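Chapter 6
Planning and Budgeting for Robotic Equipment

After reading this chapter, you should be able to list the costs that belong in an equipment plan, separate one-time costs from yearly costs, and write a request that a purchasing office can review.

6.1 The Price and the Cost

The quoted price of a robot arm is only one line in its budget. A buyer must also plan for the gripper, mounting hardware, spare parts, training, and floor space. The Felten repair center, which refurbishes desktop computers, set aside money for an arm in September and left the gripper for a later request. The arm stood idle until that request was approved.

The gripper deserves its own line in the plan. Work inside a computer case calls for a tool that can reach past cables and come close to memory slots without striking the parts near them - a demand that a general-purpose gripper may not meet.
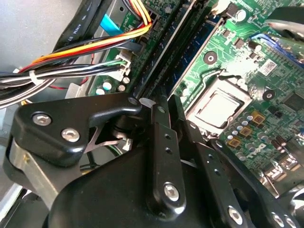

Sajib Akanda objects that planners give the gripper too much attention and the yearly costs too little. In his view, a center that can pay for a good tool but has no money for replacement fingers has bought the tool too early.

Both concerns can be met in one plan. Felten's second request listed $3,000 for the gripper, $147 for each set of replacement fingers, and 35 hours of paid training. It also required the supplier, Treloar, to complete 100 trial cycles on the center's own machines before final payment.

6.2 One-Time and Yearly Costs

One-time costs are paid when equipment is bought and installed. Yearly costs continue for as long as it is in use - service contracts, worn parts, and software fees are common entries. The two should be shown in separate columns, as in the Sanudeo worksheet at the end of this chapter.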